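## 4. Noise during meals

### 4.1 Rooms and measurement periods

The measurements reported in this section were made in 11 communal dining rooms in the Pukport district. All of the rooms serve residential buildings in which tenants have private bedrooms and share a kitchen. Seven of the buildings are managed by Wustton and the remainder by Saledov. The rooms were chosen from the list used in the reverberation survey (Section 3), so that each meal recording could be paired with a decay time measured in the same room with the same furniture in place.

Recordings were made at the evening meal in November, when windows were closed and the heating was running. Summer recordings had been planned as well but were dropped after the first trial. With the windows open, street traffic dominated the low-frequency bands in every room facing the main road, and the level could no longer be attributed to activity in the room with any confidence.

A single omnidirectional microphone was placed at seated ear height, at least one arm's length from the nearest diner and away from the corners. Levels were logged continuously through the meal and stored in octave bands. An observer (Maiara Pacheco or Gilmar Evangelista) sat in the room with a paper log and noted the start and end of activities likely to produce noise: chairs being moved, water running, the extractor fan being switched on or off, dishes being set down or stacked. The observer did not eat and did not take part in conversation unless addressed.

The clock on the logger and the observer's watch were aligned before each meal. In one room the two had drifted apart by the end of the recording, and the log was realigned by hand using the sound of the door closing when the observer left. The corrected log was used in what follows.

### 4.2 Separation of speech from other sources

The main difficulty is that the loudest source in an occupied dining room is usually the people in it. Talkers raise their voices in response to noise, and their raised voices become part of the noise for others. A simple average over the meal therefore says little about what the room or its equipment contributes. Following the procedure proposed by Sales and Vieira in the first phase of this project, we divided each recording into short segments and assigned each segment to one of four classes – speech, impact, steady equipment noise, and quiet.

Classification was carried out in two passes. In the first, segments were sorted automatically on the basis of rise time and spectral shape. Impacts from tableware have a steep onset and most of their energy lies in the upper bands, whereas chair movement is lower in frequency and lasts longer. In the second pass, Cauã Vieira listened to every segment for which the automatic label disagreed with the observer's log. Where the disagreement could not be settled by listening, the segment was excluded. Excluded segments were spread evenly through the meals and were no more common in the loud rooms than in the quiet ones.

Segments in which speech and impact overlapped were kept in a separate group. They are common. A plate put down in the middle of a sentence is a short event, but it may mask a consonant and cause the listener to ask for a repeat. The overlap group was used only in the analysis of interruptions (Section 4.5) and is not included in the class averages.

### 4.3 Tables and tableware

Impact noise depends on both of the bodies involved. A heavy tabletop moves little when struck and radiates weakly, while a thin top on a light frame can act as a sounding board. The covering matters too. A cloth or mat lengthens the contact time and removes much of the high-frequency energy, even when it is too thin to change the total level by much.

The managers do not supply tableware as a set. Items are left behind by earlier tenants, bought singly, or brought from home, and the material, weight and shape of the pieces vary within a room as much as between rooms. Tables are also of more than one kind and finish. No attempt was made to standardize either for the meal recordings. Replacing the tableware would have given cleaner data on the rooms and much poorer data on the meals eaten in them.
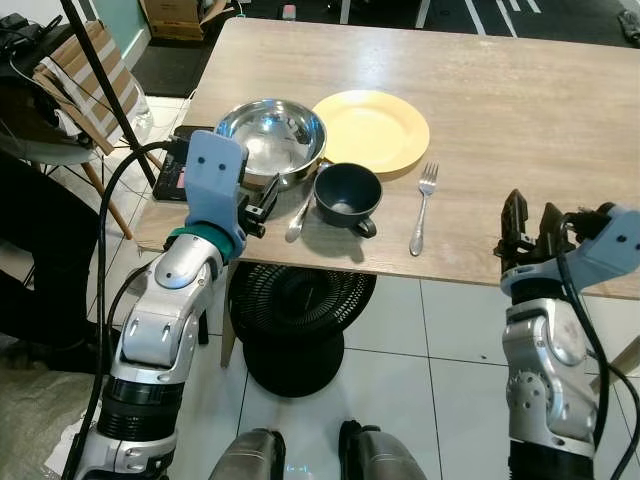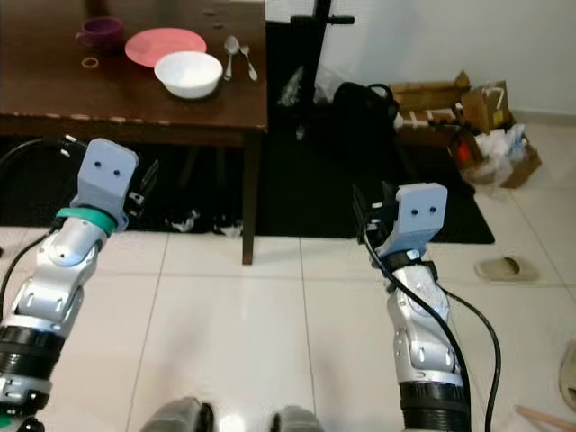
**Figure 7.** Mixed tableware on a light wooden tabletop with a metal bowl, yellow plate and dark mug (first), and on a dark brown one with a purple cup, pink plate and white bowl (second).

A separate drop test was carried out outside meal hours to obtain repeatable impacts. A small steel ball was released from a fixed height of 150 mm onto the bare tabletop, at the center and again close to one edge. The test was repeated 10 times at each position. The center position gave the higher level in most rooms, as would be expected for a plate supported at its corners. In the rooms with long tables on a central rail, the difference between positions was small and in one case reversed.

The drop test ranks the tables, but it is a poor stand-in for a meal. Diners rarely let go of an object above the surface. They lower it, and the last part of the movement is slow. What varies between people is how early they release it, and that seems to depend on how hurried they are and how full the object is. A full bowl is put down with care. The same bowl, empty, is put down faster and makes more noise, both from the greater speed and from the absence of liquid to damp it. In the logs, the loudest impacts cluster near the end of the meal, when dishes are being collected.

Stacking was treated as its own activity. The contact is between two hard pieces and the table plays little part, so that rooms with very different results in the drop test gave similar levels during stacking. Cutlery dropped into a sink was louder than any event at the table, but in most rooms the sink is in the adjoining kitchen and the doorway gives some protection. Where kitchen and dining area share one volume, it does not.

### 4.4 Equipment noise

Steady noise came from refrigerators, extractor fans and, in the Saledov buildings, a ventilation unit above the ceiling. Refrigerator noise was easy to identify from its on-off cycle. It was below the speech level at all times, though clearly audible in quiet segments, and several tenants mentioned it to the observers without being asked.

The extractor fans were a different matter. When a fan was running, talkers in the same room raised their voices, and impact levels went up slightly as well. The second effect was not expected. Zuleica Vieira has suggested that people judge how gently they need to put things down by how loud the result is against the background, and that a raised background makes a careless movement less noticeable to the person making it. The present data do not allow this to be tested, as the fan tends to run when somebody is cooking and the room is busier for that reason alone. We report the association and make no claim as to its cause.

Fan use was left to the tenants. In some buildings the fan was switched off as soon as cooking ended, while in others it ran through the meal. We found no link between this habit and the age of the fan or its measured output.

### 4.5 Interruptions to conversation

An interruption was logged when a listener asked for a repeat, leaned toward the talker while turning an ear, or answered in a way that showed the sentence had been misheard. The last of these calls for judgment. For the meals attended by both observers, the two logs were compared, and agreement was good for requests to repeat and only fair for mishearing. The analysis below uses requests to repeat alone.

Requests were more frequent in rooms with long decay times, as in the earlier survey. Within a room, they were more frequent in segments following an impact than in segments following quiet. The effect faded quickly and was gone by the next exchange. Steady noise produced a smaller but more persistent rise, lasting for as long as the equipment ran.

The position of the listener also played a part. Diners at the ends of long tables asked for repeats more often than those seated in the middle, even when the talker was nearby. Hrynyshyn's seating model attributes this to the loss of visual contact with part of the group, and our logs agree with that reading. We note, however, that end seats in these rooms are often the ones nearest the kitchen door, and the two explanations cannot be separated here.

### 4.6 Limits of the data

The presence of an observer with a notebook is likely to have made the early part of each meal quieter than usual. Levels in the opening minutes were lower than later on in nearly every recording, but that would also be true if people simply arrived one after another. Recordings made without an observer would settle the point at the cost of the activity log. The house rules in the Wustton buildings rule out unattended microphones, and tenants in the Saledov buildings preferred that we follow the same practice.

Hearing was not tested. Tenants were asked whether they used a hearing aid, and meals attended by a user were kept in the sample with a note in the log. Removing them changes the rate of requests to repeat in two rooms and leaves the order of the rooms as it was.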